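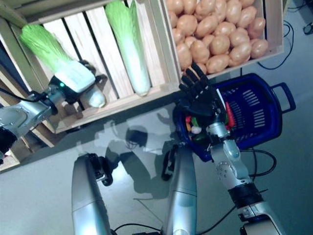
Boteo Slatted Produce Crate

We love this crate! Air gets in through the sides, so potatoes, onions and big leafy things like napa cabbage can sit in it without stewing in their own damp (goodbye, plastic tubs). The wood is left bare, and it smells wonderful when you first unpack it.

Item no. 3473
Sold in packs of 2
Holds up to 20 lb per crate
Made in Cuvomthorpe

Wipe with a barely damp cloth and dry in the shade. New October stock is in!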